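December 11, 2025

Finish bench, panel 309. Third coat cured overnight at whatever temperature the building felt like. The thermostat says 68. The thermostat has said 68 since May.

Started with the scrape samples, since they were closest to the door. The Wormont hardwax came up in a soft curl under the card, same as yesterday, so I am calling it uncured and moving it to the warm shelf. Lucinda Nguyen-Tran's note on the tin reads "give it time." The tin itself says twelve hours. We are at forty.

The Ultholm waterborne is behaving. Two coats sprayed, one brushed, because the gun clogged and I was already in gloves. Knocked back between coats with 320, then a gray pad. Brushed coat leveled better than either sprayed one, a result I intend to mention to the person who approved the gun.

Ring test, 45 minutes, cold glass, hot mug, hot mug with a wet bottom:

Ultholm: nothing from the glass, nothing from the dry mug, faint halo from the wet one. Halo gone by lunch.
Gerkico satin: nothing, nothing, nothing. Annoying, as it is also the one that smells like a burned raincoat.
Wormont: see above. Did not test. Would have been testing soup.
Shop shellac (old jar, mine): three perfect rings and part of a thumb. Kept as a control and as a lesson.

Spent the middle of the morning on sheen. The complaint from the Boonchu job was that the tables "glare," and their spec sheet calls for satin, and what we shipped was satin, and all of this can be true together. A satin top under a long row of ceiling lights still throws a band at you if you sit down at it. Stand up and it moves. The client sits down, being a restaurant. 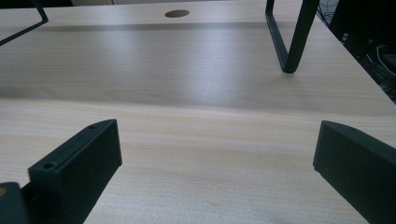 Pale top, reflection running across the middle.

Things I could do about glare, in order of how much I want to do them: drop to a dead flat; rub out the satin with a coarser pad and wax; ask Boonchu to move their lights. Tried the second on a scrap. It takes the shine down nicely if you keep the strokes with the grain and quit early. Quit late on the first one and went through to the stain at the corner. That scrap is now a stirring-stick donor.

Dead flat has its own trouble. It shows grease. A forearm on dead flat leaves a forearm, and it stays until somebody goes after it with soap. For a restaurant this seems like trading one phone call for a different phone call. Left a forearm on the flat sample anyway so Lucinda can see what I mean. Please do not wipe it.

Coverage numbers, for whoever does the ordering. Opened the Gerkico can at 2000 grams, closed it at 1004 after both large panels. That includes the spill. Estimating without the spill would require knowing how big the spill was, and I was busy standing in it.

Floor note: satin on concrete is slippery. There is cardboard down.

Rest of the afternoon: relabeled the sample rack. Someone has been numbering from the left and someone else from the right, and they met at a board with two numbers and no finish. Numbering is now from the left. I have written LEFT on the left.

For tomorrow:
Scrape the Wormont again. If it still curls, call them and be polite.
Second rub-out scrap, wax only, no pad.
Wet mug repeat on Ultholm, longer, with actual coffee instead of hot water.
Find the good strainers. The box marked STRAINERS holds hinges.
Ask Boonchu which seats the complaint came from. If it's all one table, I'm going over there to sit at it.

Lucinda added, in pencil: forearm noted. Is that yours?

It is.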